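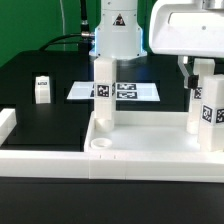

The tray in its usual spot, ring in the front left corner, long white rail across the front.

Page 87, carrying on from the bit about the rail. I said last time that I'd write down how this table is supposed to be laid out so we stop doing it from memory, and then I went home, so it gets done today.

Tray first. It's the shallow white one, and it goes behind the rail, toward the right half of the table. The floor of it is smooth and pale and shows every crumb, so wipe it before anything goes in (dry cloth, please, the blue ones, and leave the spray in the cupboard). I've been using the two little tick marks on the rail to line it up by eye. Matúš Skála says that's cheating and we should measure from the table edge. He's probably right, but I can do the ticks in a few seconds and his way needs a ruler I can never find!

The rail is made of sections, and you can see the joints. I ran a fingernail along the lot this morning and only one joint caught, so that one gets a bit of fine sandpaper after the break. Don't glue it. I had the Kestent tube open on the bench last week and was very tempted – but glued sections mean we can't swap just one when somebody drops a wrench on it.

The ring lives in the front left corner of the tray, open side up. If it wanders off, look under the bench before you go making another. We have three now, all from going making another.

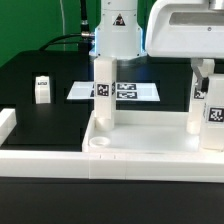
Last changed Monday, December 23, 2024, by me, 8 minutes before the lights go off

Added the bit about the paper sheet. It lies flat on the black platform behind the tray, and it's the one with the square black-and-white markers on it. I printed it on the 200 gram stock from Mikkelsen and it's staying much flatter than the thin stuff. The old one had a curl at one corner that drove me up the wall. Spare copies are in drawer 7, between two sheets of card. Put them back between the card!

Same rule for the markers stuck on the white blocks: no fingers on the faces. Pick the blocks up by a plain side. If a marker starts lifting, peel it off completely and put a new one on, don't press the corner down and hope.

The small white block with the narrow label near the top is over on the left, standing in the dark recess. I like it there. It used to roam all over the bench, and now I know where to look. Matúš wants a second one for the Ternascombe table, so that's on my list too, though I haven't found the drawing yet and I have a bad feeling it was on the old laptop.

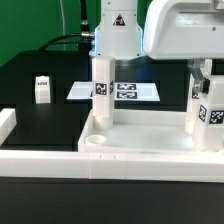

The green wall and the black panel

I'm leaving the green wall alone until February. We have half a can of the Stallura left and I'd like to try a patch somewhere low down before doing any more. The black panel in front of it, with the rectangular cut-outs, collects dust along the bottom edges of the openings. A soft brush gets it out, but do that before wiping the tray or you'll be wiping the tray twice. Ask me how my morning went.

Still to do: sand the one joint, find the drawing, order more blue cloths.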